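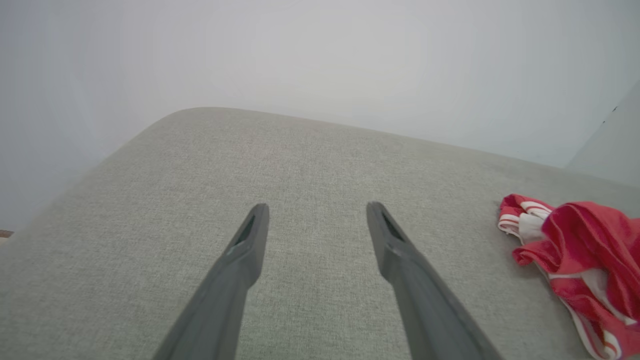 By the Homes Desk, Rerlow Review | Opinion | Share (70) | Comments (396)

Search the Review Go

Print this page | E-mail to a friend

I want to speak up for pale, flecked upholstery – the greyish, greenish, tweedy sort that people walk straight past in showrooms because it looks like something from a dentist's waiting room. I love it! I have loved it since January, when we finally gave up on the navy velvet and went looking for something you could sit on without a lint roller in the other hand.

Velvet is gorgeous for a fortnight. Then every crumb, every hair and every place where someone has leant an elbow is there for all to see. A plain cream is worse (we had one of those too, in the flat at Brurberg, and I spent two years steering people with red wine towards the kitchen chairs). A speckled weave is far more forgiving. All those tiny light and dark flecks are already doing what the crumbs would do, so your eye slides over the lot and you get on with your evening.

And the colour! People call it grey and leave it there, but a good grey-green changes all day long. Ours is almost silver at breakfast and goes properly mossy by four o'clock, and it gets on with everything I put near it: mustard, rust, the awful tartan blanket I won't part with. I tried 200 swatches, or it felt like it, and kept coming back to the same little square.

I also think rounded edges deserve more love than they get. The fashion is still for boxy cushions with corners you could cut cheese on, and they look very smart in a catalogue – but a soft curve is kinder to the backs of your knees, and the light rolls over it beautifully. Ruggiero Interiors, the shop on the hill, had both kinds side by side and I must have sat on each one a dozen times. The man was very patient.

The usual complaint is that tweedy fabric is scratchy. Some of it is! The cheap stuff can be like sitting on a doormat in shorts. But a fine weave is another matter, so put your bare forearm on it before you buy, and take a swatch home and live with it on the arm of your old sofa for a week.

My sister-in-law has gone for a bright coral two-seater, and good luck to her. I'll be on the speckled one with my feet up, eating toast.

396 comments | Share | Print | E-mail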